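Water rings and cup marks on a light timber-look round table
Posted in Furniture and Surfaces by Ro-un Kong – June 18, 2023 – 1,335 views

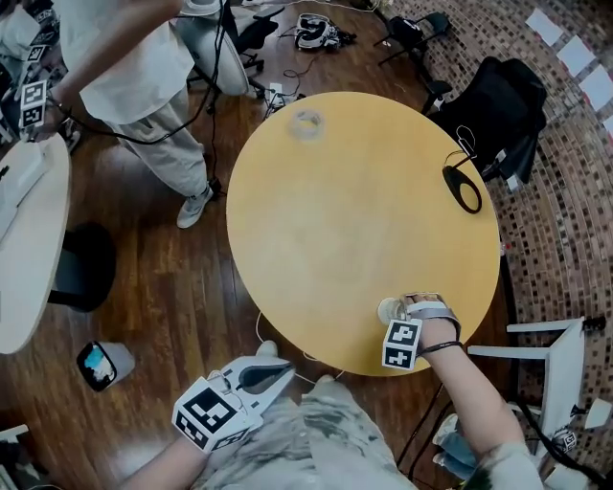
Can I put a glass straight down on a wood-toned tabletop without a coaster?

For a few minutes with a dry base, it's usually fine. A glass with condensation on it should go on a coaster, whatever the top is made of.

That's the short version I've seen on other threads, but I have a more particular problem. We have a round table with a light yellow top in the room we use for work and meals both. It came with the place and there is no label underneath, so I don't know if it's real timber, veneer or something printed. People leave clear glasses on it all day and I don't notice them until I've put my elbow into one.

I have two kinds of marks now. One is a set of pale, cloudy rings near the middle. The other is a darker patch close to the edge where a glass sat over a long weekend. I've wiped both with dish soap and warm water. The cloudy rings fade while the top is damp and come back once it dries. The dark patch doesn't change at all.

What I'd like to know is how to tell what the surface is, whether the rings will come out without refinishing, and what to use day to day so it stops happening. I rent, so I'd like to avoid sanding. I also have half a bottle of Povex spray polish that a previous tenant left in the cupboard – is it safe to try?

Ro-un Kong

Nam-gil Seok
Member, 3,908 posts

Start by working out the surface. Look at the edge of the table and the underside. On solid timber the grain on top carries on over the edge. On veneer you'll see a thin layer and then something different below it, often with a strip of edging glued around. On laminate the pattern stops dead at the edge and the top feels the same all over, a bit like a kitchen bench. If the underside is plain brown board, it isn't solid.

Cloudy white rings are nearly always moisture caught in the finish, so they're a good sign that you have a lacquered or oiled surface and that the damage hasn't gone deep. Laminate doesn't do that as a rule. Try this:

Clean the spot and let it dry overnight.
Lay a clean cotton cloth over the ring, folded once. An old pillowcase is good.
Set an iron to low with no steam and press for a few seconds. Lift it and look.
Repeat until the ring is gone or it stops improving. Stop if the finish feels soft or tacky.

If you don't like the idea of an iron, use a hair dryer on low and keep it moving. It's slower. I've done 2 tables with the iron and one with the dryer and they all came up well enough that I stopped looking at them.

The dark patch is a different matter. Dark usually means water got through the finish and into the wood. You can't fix that from the top without taking the finish off, and as you're renting I'd leave it and tell the landlord before you move out. Take a photo of it now with the date.

I'd leave the Povex alone until you know what's in it. If it has silicone in it, whoever refinishes the table later will have trouble getting new finish to stick.

Hae-won Ma

Mayonnaise. Leave it on overnight and wipe it off. My mum did it on her sideboard. It did smell for a day.

Ok-hee Choo

Agree with Nam-gil on most of it, though I'd try the dryer before the iron on a table you don't own. Test near the edge first, somewhere a chair normally covers.

For day to day, cork coasters work better than the shiny ceramic ones, which let water pool and drip off the side. Ours are plain cork and cost next to nothing. Put a stack in the middle where people can reach them, and check the bottoms now and then for grit. A bit of sand under a coaster will scratch a light-coloured top and you'll see every line.

Don't leave a wet cloth on it either. I did that on ours in July and got a mark the exact shape of the cloth.

Ro-un Kong

Thanks, all. I checked underneath and there is a glued strip around the edge, so I'm guessing veneer. I'll try the dryer on the smallest ring this week.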